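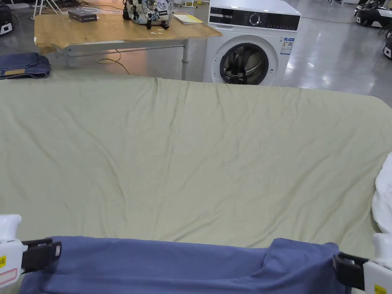
Ghislain wrote that I should stop reading the dictionary in bed and read a real book instead, even a bad one, and that after 30 pages I would sleep like a stone or else want to know who did it.

8 November 2018

His letter came with the rent papers, in the same envelope, so I opened it standing in the kitchen. Two pages, small writing. He is still in Sunstead and still complains of the wind. He asks if I sleep better now. I do not. Last night I woke before four and lay there making English sentences in my head, which is a bad habit, because when I find a mistake I cannot leave it. Yesterday's was "I look forward to hear from you". I have written it like this to the housing office, to the dentist and to Mrs Chan, for two years perhaps. Nobody corrected me. It must be "hearing".

In the evening class we learned that "to make the bed" has nothing to do with carpentry. I knew this already, but the man from the bakery did not and he laughed until he coughed. In my language we say that we "do" the bed, and my grandmother said "close" the bed, as if it was a shop. I had not thought of her word for a long time. On the bus I tried to remember others. She had one for the first cold night of the year, when you take out the second blanket, but it did not come.

After the class I went to the library, it closes at 8. The woman at the desk said the limit for new members is gone and I can take as many as I can carry. I took one. It is a detective story of 348 pages, quite greasy on the cover, and it happens in a village where everybody has a dog. I read until page nineteen and had to look up "gravel", "sullen" and "pantry". Ghislain would say do not look them up. But how can I know if the sullen man is dangerous or only tired?

The notebook for new words is nearly full. On the first page I wrote in January that I wanted 2,000 words before the end of the year. I will not reach it, I think — unless I begin to count the plurals.

Tomorrow: answer Ghislain, pay the rent, ask at work about the early shift. Also buy a bulb for the lamp by the bed, the light of this one is too yellow for small print.

I already suspect the doctor.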